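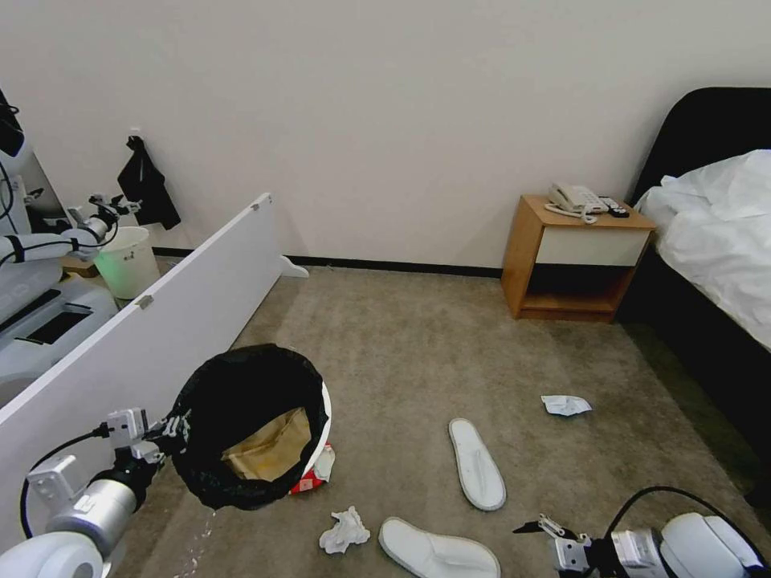 The Stokiver server network will reset its survival world, Jerar, in April, and the staff team has now settled which items and areas will carry over and which will be deleted. The announcement was posted to the News section on 5 March 2023 and replaces the draft rules that were open for comment in the Suggestions forum. Players should read the section on storage with care. An item placed in a disposal chest is discarded for good at the time of the reset, and it should be thought of in the same way as the crumpled brown paper bag lying in the open black trash bag of a white bin. Staff will not restore items from disposal chests under any conditions, including cases in which a player says the wrong chest was used.

The current version of Jerar has been in service through several major game updates. Large parts of the map were generated before the newer terrain was added, and players have reported sharp walls where old and new land meet. The saved world has also grown to a size that makes nightly backups slow and causes short freezes while they run. The staff team looked at trimming the unused parts of the map and keeping the rest. Tests on a copy of the world showed that the terrain walls would remain and that the freezes would be only slightly shorter, so a full reset was chosen.

What will be kept

Ranks, donor perks, friend lists and chat settings are stored apart from the world and will not change. Each player may also carry over the contents of one transfer chest, which holds 34 item stacks. The chest is opened with the /transfer command from anywhere in Jerar except the arena. Enchanted tools and armor may be included. Spawners, beacons and filled storage boxes may not, and the command will refuse them with a message in red text.

Money will be carried over up to a limit of 1,000 coins per account. Balances above that limit will be lowered to it. Players who hold more may spend the difference at the spawn market before the reset, where the price of decorative blocks and banners has been reduced. Coins held in a town bank count toward the account of the mayor and are subject to the same limit.

Towns will keep their names and member lists. They will not keep their land. A town that wishes to settle in the new world must place a fresh claim, and the claim fee will be waived for each town's first 100 chunks. Existing towns will be able to place claims one day before new towns may be founded.

What will be removed

All builds, farms, claimed land, player shops and unclaimed auction items will be removed. Ender chests will be emptied, except for items that have been moved to the transfer chest. Items in unopened mail will be returned to the sender if the sender has logged in since the last update; all other mail will be deleted. Pets and horses cannot be transferred. The staff team considered a method for moving named horses, but it caused duplicate animals in testing and was withdrawn.

A download of the old world will be offered after the reset for players who wish to keep their builds. The download will have the contents of all chests removed and will be divided by region, as the full file is too large for many players to open at home. Town mayors may ask that their region be left out of the download. Such requests should be made by support ticket, with the name of the town in the subject line. 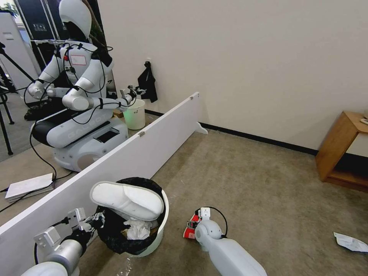

Schedule and downtime

The exact day of the reset will be given in the News section and in the message shown at login. The server will close to players for 9 hours while the new world is generated and the land plugin is moved to its current version. The creative server, Kennedy, will stay open during this time, and players who try to join Jerar will be sent there without needing to log in again. The transfer chest will lock one hour before the closure begins. Items added or removed after the lock will not be recorded.

The minigame server will not be affected, although its leaderboard signs in the Jerar spawn area will be missing until they are placed again by staff.

Changes to plugins

The anti-grief system in use since the network opened will be retired, and Brorko will take its place. Brorko logs block changes and chest access, and it allows moderators to undo damage in a single claim without touching the land next to it. Players will be able to check who last opened a chest on their own claim with the /bk chest command. Logs from the old system will be deleted with the old world, and reports of theft or damage that depend on them must be filed before the closure.

The new world will use a smaller border at first. It will be expanded when the staff team finds that open land near spawn is becoming scarce. Portals to the Nether will work from the first day, and the End will open one week later at the same hour. Players found beyond the border by means of a glitch will be returned to spawn and may lose their first-week claim bonus.

Questions and reports

Questions on the carryover rules should be posted in the reset thread, which is pinned at the top of the General forum. Reports of a fault with the transfer chest should be made by support ticket and should include the player's in-game name, the time of the fault and a screenshot of the chest. Tickets that concern lost donor perks will be answered first. The Suggestions thread on the draft rules is now locked and can still be read.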